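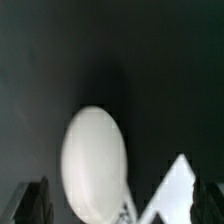 Ruba Awad wrote to ask if the word list could be used without the recordings, and yes, it can! The two parts load separately, and plenty of people only want the words.

Jilberg Kitchen Words

A collection of everyday cooking words as spoken in the town of Dirkia, gathered by Lina Bataineh and Fares Atallah. We love this stuff - there are 24 words for stirring alone, and we keep hearing new ones.

What you get
words.txt - one entry per line: word, meaning, speaker code
audio - short clips, named after the entry
notes.txt - spelling choices, arguments included 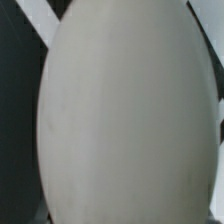 Pale egg shape, close up.

Spelling
Older speakers drop the final vowel, younger ones mostly keep it. We wrote down what we heard, so some words appear in three spellings. Please don't merge them!

Known problems
Speaker codes are missing for the October recordings. Kuo-hua Yen is matching them up by ear.

Use
Free for study and teaching. Corrections are very welcome - send them to Fares.

Last updated Friday, April 25, 2003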